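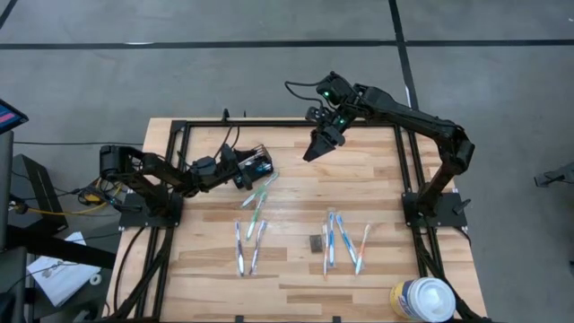
The Long Life of a Wooden Top

Zsófia Gulyás keeps her offcuts in the stairwell. They stand on end, sorted by length, and anyone going up to the office at Drumwood has to turn sideways to pass them. Maple is on the left, beech on the right, and everything darker goes on the landing.

"A strip that's too short for one job is the right length for another," she says. "I just don't know which job yet."

Drumwood makes tops for kitchen counters, school benches and work tables. Most are built from narrow strips glued side by side, the construction people know as butcher block. The shop is in Lomisberg, in a former dairy with drains still running down the middle of the floor. Gulyás took it over from her uncle and kept his presses, his clamps and his price book, though she no longer uses the prices.

Strip tops have been popular for a long time, and the reasons are practical. Wide boards are costly and they tend to cup. Wood swells across the grain in damp weather and shrinks when the heating comes on. Narrow strips, with the grain turned this way and that, spread the movement out. A top still grows and shrinks, but it stays close to flat if it has been fixed down properly.

Fixing is where many tops fail. Gulyás sees the results when people call about repairs. The usual mistake is a row of screws driven straight up through tight holes. The wood has nowhere to go, and by February there is a crack along a glue line. She uses slotted brackets and tells customers to do the same.

Color is the other thing they ask about. Some want every strip to match. Others like a mix of pale and brown, and that mix is cheaper because less wood is turned away. Gulyás lays the strips out dry on the bench and moves them until she is happy. She does not let customers watch this part. One of them once stayed for an entire afternoon.
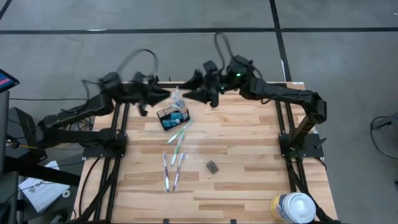
The finish takes longer to explain than to apply. Oil goes on with a rag, sits, and is wiped off. It will need doing again, and how soon depends on how hard the surface is used. A hard varnish lasts longer between coats, but once it wears through, the whole top has to be sanded before a new coat goes on. Drumwood sells both and has stopped arguing for one over the other.

Merja Jääskeläinen runs a repair shop called Bresar, a short drive up the valley. She buys no new wood. Her customers bring in tops that have been burned, stained, cut up or left in a garage, and she decides how much can be saved. Her job book for last year shows 282 tops, and she turned down 20 more.

"Black rings are the common one," she says. "Someone leaves a steel can on wet oak. You can sand that for an hour and it's still there."

For those marks she uses oxalic acid, mixed weak and rinsed well, with gloves on. Dents get a damp cloth and an iron. Burns have to be scraped. If the damage runs deep, she saws out the bad strip and glues in another, often from the pile in Gulyás's stairwell.

The oldest top at Bresar came from the Lindholm school, where it had been a bench in the sewing room. It is 2 inches thick and has needle holes all over one end. Jääskeläinen planed the underside, found it cleaner than the face, and turned the whole thing over. The school wants it back for the library.

She has left the needle holes alone. They are on the bottom now, next to a pencil mark from whoever cut it to length.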